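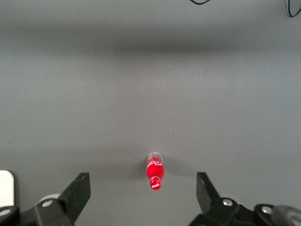

Oral health in primary schools has been a concern of the Brorkham health partnership for a number of years, and the appointment of Annatjie Mkhize as its first full-time school dental adviser was intended to give the work a firmer footing. Ms Mkhize trained as a dental therapist and spent 14 years in community clinics before taking up the post in March. Much of her time is spent talking with parents about everyday drinks, a small red bottle of Coca-Cola lying on a grey table being as ordinary a sight to most families as a loaf of bread. She spoke to Elmarie Venter for the partnership's newsletter on October 14, 2020.

Ms Mkhize was asked first how she had found the move from clinical work. "I miss the chair more than I expected to," she said. "In a clinic you see one child, you treat that child and you send a letter. In this post I may go a whole week without looking into anybody's mouth. The work is meetings, telephone calls and a good deal of writing to head teachers."

The programme covers the town of Brorkham itself and the villages on the Pudstead side. It began with four schools and a register of 109 children whose parents had agreed to take part. Each child receives a brush and paste for use at school, and a member of staff supervises brushing after the midday meal. Arrangements have had to be altered considerably this year. Rinsing at shared sinks has stopped, and children now brush at their own desks and spit into a paper towel.

"Dry brushing, as we call it, is what we would have recommended in any case," Ms Mkhize explained. "Rinsing washes away the fluoride. I had been asking schools to give it up for months, with limited success. Then the sinks were closed off and the matter was settled for me."

On the subject of diet, she was careful to say that the programme does not issue lists of forbidden foods. Her view is that the timing of sugar matters a great deal and is poorly understood. A sweet drink taken with a meal does less harm than the same drink sipped over an afternoon, as the mouth needs time to recover between one dose of acid and the next. Fruit juice is treated in the same way as fizzy drinks in her talks, a point which still causes some surprise.

"Parents are usually prepared to hear about cola," she said. "They know what I am going to say before I say it. It is the juice in the lunch bag that leads to the longer conversation, and I have had grandparents become quite cross with me over it. I would sooner they were cross and asked questions. Several of them have since become the people who remind the rest of the family about bedtime brushing."

Ms Venter asked whether the partnership had considered taking the programme to the secondary schools. Ms Mkhize replied that it had, and that the Mnguni Trust had offered a grant towards a first year of work with pupils aged eleven to thirteen. The difficulty lay in the timetable. A primary class has one teacher for most of the day, and that teacher can set aside five minutes when it suits. An older pupil may have six different teachers between morning and home time, none of whom has a natural place for toothbrushes.

The alternative under discussion is a short course within science lessons, using teaching notes prepared by Grestuvora, a small educational publisher which has worked with the partnership before. The notes cover the structure of the tooth, the action of acid on enamel and the reading of food labels. A print run of 300 copies has been approved, with a second to follow if teachers ask for it.

Access to treatment was raised towards the end of the conversation. Ms Mkhize acknowledged that advice was of little use to a family unable to find a dentist, and that routine appointments had been hard to come by since the spring. Children in pain continue to be seen at the Brorkham clinic, and parents should telephone before attending. Families on the Pudstead side may ask for the community nurse to make the call on their behalf.

"If a child has a swollen face or cannot sleep, please ring the same day," she said. "People apologise to us for being a nuisance. They are not a nuisance, and we would much prefer to hear from them early."

Schools wishing to join the programme after the winter break are asked to write to Ms Mkhize at the partnership office. Replacement brushes for schools already taking part will be delivered with the spring consent forms.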